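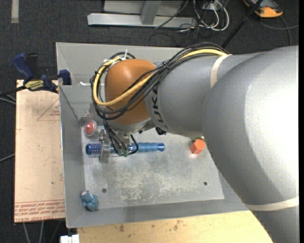 I took over a corner plot in Lotida this spring and the privet hedge along the back has gone bare at the bottom. The top is thick and green, but the lowest 2 feet is mostly sticks with a few leaves on the ends. While I was down there I found a lot of gray-green crust on the old stems, and I was thinking of going at it with a brush, something round like the blue one in the photo but small enough to hold in one hand. Does the crust have anything to do with the bare part? And can I cut the hedge back hard in August, or do I have to wait? I would like it sorted before the new fence goes up on the other side.

posted by hedge_end

The crust sounds like lichen. It grows on old wood that gets light and air, and it shows up more where a plant is already thin. It is not eating your hedge. You can brush it off if you don't like the look, but go easy, as stiff bristles will take the bark off young stems. I would leave it alone.

The bare bottom is from the way the hedge has been cut. If the sides go straight up, or lean out at the top, the lower leaves get no sun and drop. You want it wider at the base than at the top.

Don't cut hard in August. A light trim is fine, but a hard cut then pushes out soft growth that gets burned by the first frost. Wait until late winter, before the buds move, and check for nests before you start. Privet takes it well. I cut mine down to knee height when we moved to Rostami and it filled in from the ground over 2 summers. Do one side the first year and the other side the next if you need to keep some screening.

Feed it in spring, put down mulch but keep it off the stems, and water the first summer if it's dry.

posted by Clavier Yard

Agree with the above on timing. One thing to add — ask whoever is putting up the fence how close the posts will be. Ours went in right against the roots and that end of the hedge never came back. We ended up paying $200 to have the dead stretch dug out, and that was without replanting.

posted by oldspade

just rip it out and plant laurel, privet is a pain and you will be trimming it every few weeks forever

posted by mudroom

Last updated: Tuesday

Contact Ponima Garden Help | © Ponima | Back to top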